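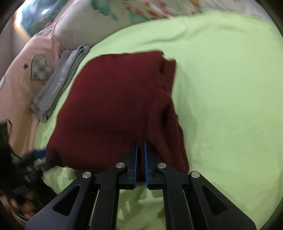 The red one, folded, with both grippers still on the bed.

By Sunday I could set up the Csonka pair with my eyes shut. Wipe the blue pads, check the four silver screws, squeeze, release, squeeze again — and listen! A healthy linkage hardly whispers. The left one had started clicking at fold 1,083, and I was thrilled, because a click meant I got to open it.

I gave the outer pivot a quarter turn with the little Dradon key. Too tight. I backed it off a hair and the jaws came together so sweetly that I laughed out loud in my aunt's bedroom.

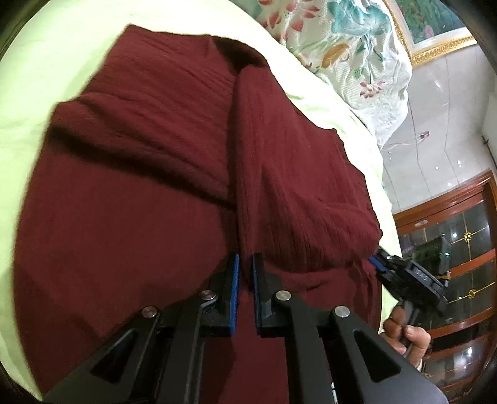
Crinkled cloth was the real test. It slid off tired pads, and mine had 4,000 squeezes on them. I closed the jaws, held my breath and listened for the click.

Silence. Lovely, oiled silence! I had 27 folds to go before supper, and I wanted every one of them.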